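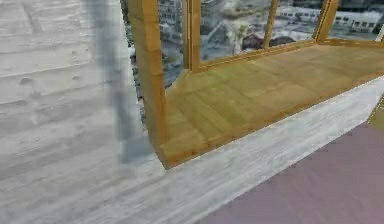

She was late, I was later. We ended up talking in the back of the bakery in Asville, her on a flour bin, me on the step, with the phone ringing every couple minutes. May 7, 2022, her first Saturday-style rush since she reopened in January.

So, sourdough. Why only sourdough?

"Because I'm bad at the rest," she says. Laughs. Then takes it back a bit. "My rye is OK. My croissants you don't want."

She learned in Ukau, at a place that did up to 500 loaves a night, two ovens, no talking. Hated it at first. "You shape until your hands do it without you. I used to dream about it. Same loaf, over and over."

The starter came with her in a jam jar on the bus. It's called Akanda, after the street she lived on. Feeds it 2 times a day, more in summer. Has she ever killed it? Long pause. "Once. I had some dried in an envelope, so, fine. I cried anyway."

Flour is the big headache now. Her mill put prices up twice since winter and she held off as long as she could. "People see the new price and they look at me. I don't set the wheat." The regulars mostly stayed. One guy switched to half loafs and comes in twice as often.

I ask about the wholesale offer from Flevar, the cafe chain. She shrugs. They wanted it sliced, and soft. "I said no on the phone and then I sat in the car and did the math again." Still no.

Timer goes. She's up, oven door open, talking over her shoulder about salt. I got maybe half of it. She says come back at four in the morning if I want the rest.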